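Project Report: Trying Out the Jeteck Two-Hand Kit

Why I picked this one

For my automation elective we could either build something small from scratch or take an existing kit and put it through its paces. I went with the second option, mostly because the lab had just gotten a Jeteck kit on trial and I really, really wanted to play with it. The trial ran through June and my job was to say whether the department should keep it.

What comes with it

You get two black hands with jointed fingers, the wrist units, and a license for Rilow, the software that records what you do and trains from it. Setup took me a whole Friday. The hands went on quickly (four bolts each, lovely), but Rilow refused to find the left one until I swapped the cable. The manual has one page on this and it's the wrong page for our version.

The task

I kept it simple: pick up a mini pumpkin from beside a plate, put it on the plate, let go. I ran the hands by teleoperation first, with the Flerer gloves, and recorded 300 demonstrations. That sounds like a lot, and it is! My shoulders were done after the first 200. I took the rest in short sessions after lunch, which went much better.

The pumpkins were a good choice, I think. They're squat and ribbed, so the fingers have to settle somewhere along the lobes, and the orange stripes on cream show up nicely against the white table. I left a teal mug toward the back as something the policy should learn to ignore.

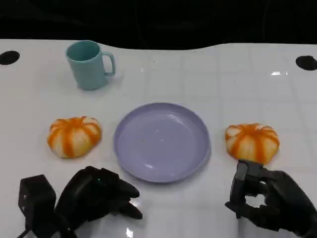 How it went

After training I gave it nine test runs. It got the pumpkin onto the plate in six of them, and the mug never got touched, so I was pretty happy. Two misses were the same thing — the thumb came down too early and pushed the pumpkin away. The last one was a grasp that slipped halfway over.

The right hand did better than the left. I'm guessing that's my fault (I'm right-handed and my demos show it), but I didn't have time to record a balanced set and check.

What I liked and didn't

The fingers are gentle and the gloves feel natural after an hour or so. Rilow's playback view is great for spotting bad demos. On the other hand, exporting is slow, and the glare off our glossy table made me redo a few recordings. A matte mat would be worth buying.

Should we keep it?

I'd say yes, for the teaching lab. We also looked at the Ivanyshyn kit on paper, but it only comes with one hand and I'd miss the second. If we do keep the Jeteck, please order a spare left cable with it.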